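Wire shelf on wheels, small stuff keeps tipping and falling through. What do you put on the shelves?

Posted in Storage and Shelving
673 views

Minoru Oda
I have one of those black metal wire units on casters, three shelves, standing against the wall in my spare room. It's on carpet. I like it a lot except that anything with a small base won't stand up straight on the wire. Packets slide down and lean on each other, and pens and little things go right through the gaps and I find them on the floor a week later.

It holds a bit of everything. Plush toys my niece leaves at my place, a couple of black bags hung off the front at the top, boxes and packages in the middle, and a cardboard box on the bottom with a couple of labels or packets sitting on it.

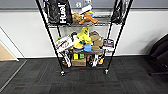
I'd like to keep the middle shelf as the one I use every day, but it's so full now that getting one package out means holding two others back with my elbow. I looked at the Gadura liners, which come cut to size, but I don't know if they're stiff enough or if they just sag into the wire like a placemat. Also, does it matter that it's on wheels on carpet? It creeps when I pull on the bags. I'd rather not buy a whole new shelf, I'm in a rental and moving in April anyway.

Dirk Meijer
I've had the Gadura ones for a couple of years (the clear kind, not the gray) and they're fine! They do curl at the corners when you first unroll them, so lay them upside down under something heavy overnight. Mine are stiff enough for cups and boxes. For anything really heavy you'll see the lines of the wire come through a little but who cares.

If you don't want to spend the money, cut up a moving box. I did that on my bottom shelf before I got the liners and it lasted ages. Measure inside the posts and then notch the corners, I forgot the notches the first time and had to do it all over again.

For the toys I'd get them off the top and into one soft bin, and put that on the bottom where your niece can reach it. Then some of the middle stuff can go up top and you get your elbow back. Hang the bags on the side, one on each end, with S hooks. Pulling on the front is what makes it roll, I bet.

Check if your casters have a little lever, too. Mine have locks on two of them and I didn't notice for months.

Serlow262
just use a bin for everything. works for me

Minoru Oda
Thanks Dirk, going with the cardboard for now and I'll get liners after the move. No levers on mine that I can find. Do the S hooks scratch the paint?

Dirk Meijer
A tiny bit, on the underside. I put a wrap of electrical tape on mine.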